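Week 3 handout: steeping, or why your tea tastes like that
Home Brewing Basics (the leaf kind), Liv Moen
9/25/25

Hi again everyone! A few of you asked for last week's talk in writing, so I've typed it up along with the bits I forgot to say because we got stuck on milk for so long. (I still say milk goes in second. We can fight about it again later.)

So, water first. Most of the bitter cups I tasted last time came from boiling water poured straight onto green tea. Green leaves want cooler water. If you don't own a thermometer, boil the kettle, take the lid off and leave it alone for 5 minutes, then pour. Black tea can take it right off the boil. Oolong sits somewhere in the middle and I go by mood, which I know isn't very helpful.

Time next. For black tea I start tasting at three minutes and I'm nearly always done by five. Vilgot Vik, who some of you met in the first class, leaves his in for 20 and drinks it cold with a slice of lemon, and I've stopped arguing. If you like your tea strong, please add more leaf before you add more time! Long steeping pulls out the rough, drying stuff that makes your tongue feel like a sweater, and more leaf mostly gets you more flavor.

How much leaf? I use a rounded teaspoon per mug for small broken leaves and two for the big fluffy twisted ones, which take up a lot of room on the spoon and weigh next to nothing. A cheap kitchen scale settles this much better than spoons do, and three grams is a good place to begin. Write down what you did. I have over 19 notebook pages on one Assam from the Balaskas shop and I'm still fiddling with it.

Rinsing: some people pour a splash of hot water over the leaves, swirl and tip it out. I do it for pu-erh and for tightly rolled oolongs, to wake them up a bit. I don't bother with anything else, and I'd skip it for bags, where you'd be pouring a good part of your cup down the sink.

Second steeps are where good leaf pays you back. Add a minute or so each time and stop when it tastes like warm water. The rolled oolong from class went three rounds at my house and the second was the best one, all flowery and soft. Don't leave wet leaves sitting overnight, though. Start fresh in the morning.

For next time, please brew the same tea two ways. Change one thing only (water, time or amount, you pick) and bring me a couple of lines on each cup. "Yuck" is a fine note if you tell me what kind of yuck. If you have the Sernstead black sampler, use the second tin, it's the most forgiving.

We'll do storage after that, so have a look at home at where your tea lives now. Tea hates light, steam, heat and strong smells, so right beside the stove or next to the curry powder is a bad spot. Clear glass jars are pretty, but keep them in a closed cupboard.

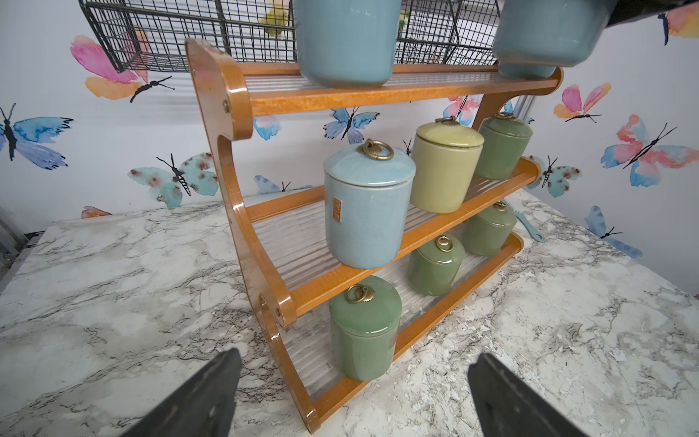

Tins with tight lids are my favorite, and you don't need fancy ones. Wash them, dry them really well, leave them open until the old smell is gone, and put a label on with the name and the month you opened the tea. Mine that say November get finished first, whatever I happen to be craving.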